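Equipment budgeting for handheld gripper programs

Equipment budgeting for handheld gripper programs is the work of deciding what to buy, in what order and with what reserve, when a group sets out to record people doing everyday tasks with grippers held in the hands. It sits somewhere between ordinary laboratory purchasing and household furnishing, and people who come to it from industrial automation are often surprised by how much of the second there is. A factory cell has a fairly settled shopping list. A handheld program needs grippers, cameras, computers and cables, certainly, but it also needs tables, shelves, chairs, cartons, boxes and baskets, and somebody has to find a line in the budget for all of it.

Background

In the older way of teaching a robot arm, an operator steers a full arm by means of a second, matching arm or a controller, and the purchase of the arms swallows most of the money before anyone has thought about the room. Handheld grippers changed the proportions. The person supplies the arms, the reach and the balance, and the tool in each hand supplies only the fingers, the sensing and some way of being tracked. Printed square markers, usually fixed to a cube or plate on the tool, are a common and pleasantly cheap way of doing the tracking, though they ask for decent lighting and a bit of care with scuffed surfaces.

With the arms postponed, a planner can spread the money about. Many programs now buy recording equipment in the first financial year and robots in the second, once there is a body of demonstrations worth testing on them. The habit has its critics, who point out that fingers chosen for a human hand may turn out to be a poor match for the arm that eventually arrives.

Categories of cost

Planning documents generally divide the spending into the tools themselves, the computing and storage, the room, and the consumables. The Skestance worksheet, a budgeting template passed around among smaller groups, uses these 4 headings and has probably done more than anything else to make one group's figures readable to another.

The tools are normally bought in pairs. A left and a right are needed for any two-handed task, and a sensible plan allows for a third unit on the shelf, as a broken finger pad or a failed cable will otherwise stop the day's work altogether. Grekix, a supplier of handheld grippers and mounting hardware, sells its units in matched sets with spare fingers included, and its catalogue has become a usual starting point for comparison even among groups that end up building their own.

Cabling deserves its own mention, and a kindly word to anyone drawing up a first budget: allow more than you think. Tethered grippers and cameras need power and data at whatever spot the person happens to be standing, and that spot moves. Power boards, longer leads, cable covers for the floor and a few spare connectors are small purchases individually. Together they can make up a startling share of the first top-up request, and they are a nuisance to justify after the fact.
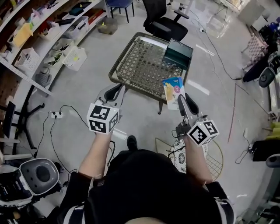
The room is the category most often underestimated. Demonstrations recorded on one bare bench tend to teach a robot about one bare bench, so planners look for variety in furniture, in surface textures and in the things to be picked up and put down. Second-hand shops, council clean-ups and staff garages are all respectable sources. A low coffee table calls for quite a different posture from a kitchen bench, and the better plans include surfaces at several heights. Shelving is worth buying new and buying early, because it ends up serving both as storage and as part of the setting.

Consumables cover groceries and packaging, chiefly: cartons, tins, pouches, fruit, plastic tubs. Light cardboard packaging softens and dents with repeated gripping, and a program that wants a consistent look will replace it often. Others are quite happy to let it get battered, on the grounds that the contents of anybody's fridge are battered too.

The El Idrissi method

A widely copied approach to sequencing is the El Idrissi method, in which no second item of any kind is bought until the first has been through 15 full recording sessions. The rule is simple enough to explain to a finance office, and it catches poor choices before they have been multiplied. Its weakness is pace. A group working to a grant deadline may find its spare gripper still unapproved in January with half the money unspent, and several have adopted a gentler version that exempts cables, batteries and anything costing less than $51.

Leasing and shared rooms

Leasing of tools is less common than leasing of arms, the sums being smaller, but shared rooms have grown quite popular. Lisus, a shared recording space first opened in November 2018, charges its member groups by the session and keeps a common store of furniture and household goods. Its published planning guide recommends that a new group budget for 1,000 demonstrations of each task and then price the labour before pricing anything else. This is sound advice and very often ignored. Wages, breaks, training and the unglamorous business of resetting the room between takes usually outweigh the hardware over the life of a program, and a chair that is comfortable to rest in is money well spent.

See also

Capital budgeting
Fiducial marker
Robot end effector
Total cost of ownership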